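Ticket 193 -- Sarnex perception: page edges merge when sheets overlap
Opened August 11, 2020
Component: sheet segmenter
Status: open

Segmenter returns one mask for a fanned stack of white paper on a white desktop. Grasp planner then places both contact points on the outline of the whole stack. Seen on the Virnus build only. The February build splits the top sheet correctly on the same input.
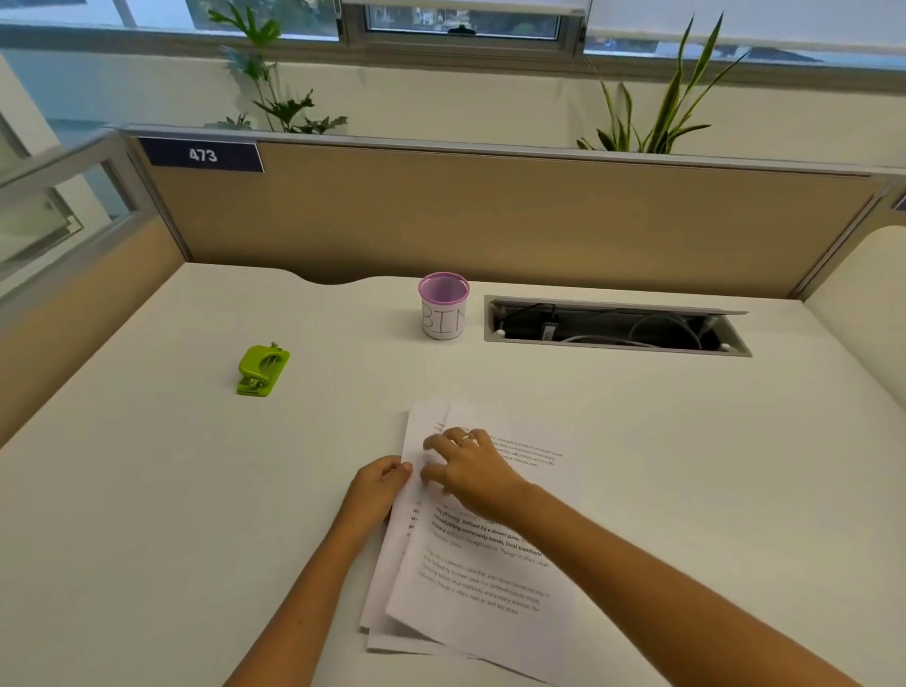
Diagnostics

Raised the edge threshold from 50 to 1000: no change. Turned off shadow suppression: the top sheet separates, but the hole punch mask now bleeds into the desk. Hand masks are fine in both runs.

Next: bisect the shadow filter -- two commits left to check.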